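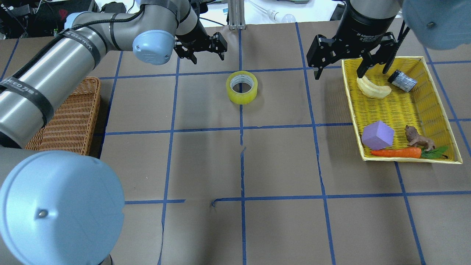 The gridded table at the Varunen open day, with the yellow tray and the wicker basket.

Varunen open day, 14 August 2021

I went to Varunen expecting to be sold something, and I suppose I was, though not very hard. The invitation promised "a fresh look at the everyday table". What that meant was a hall of stands, a lot of lanyards and a queue for coffee that went out past the fire door. My badge said visitor 681. I didn't feel like one of a crowd that big, so either people had stayed at home or the numbering starts somewhere odd.

The sorting table was in hall 2 and I spent longer at it than I meant to. The top is covered in brown kraft paper and marked off into squares with strips of blue masking tape. A roll of tape, a sharp yellow-green, lies in one of the squares. There is a yellow woven tray with a banana, a small canister and other bits in it, and a brown wicker basket as well. The idea, according to the leaflet, is that any household muddle gets easier once every object has a square of its own.

Does it? I have my doubts. A grid looks tidy before you have put anything on it. My own kitchen table would need squares for post, for keys, for the thing that fell off the other thing, and by the end of a week the tape would be under all of it. I will say the paper is a good plain background, and you can find a banana on it at a glance, but I can find a banana at home too.

Manon Paquette, who was looking after the hall, took my questions well. I asked why a tray and a basket, when one of them would do. She said the tray was for things on their way out to the squares and the basket for things that were finished with. Fair enough, although the leaflet says nothing of the sort, and it runs to 7 pages.

Next door Wovwood had shelving, nicely made and priced for somebody else. One unit was marked at 2716, with delivery extra. I asked what it would hold and was told "whatever matters to you", so I moved on. Plurketti were giving out drawer dividers, and I took two. One has already been put to use under the sink.

The Boonyarit talk started late and the microphone came and went. From what I heard, it was mostly about labels.

Parking was free and the soup was good. There is another open day planned for May – I would go again if they sorted out the coffee queue, and I would like to see that table after a family had eaten breakfast at it.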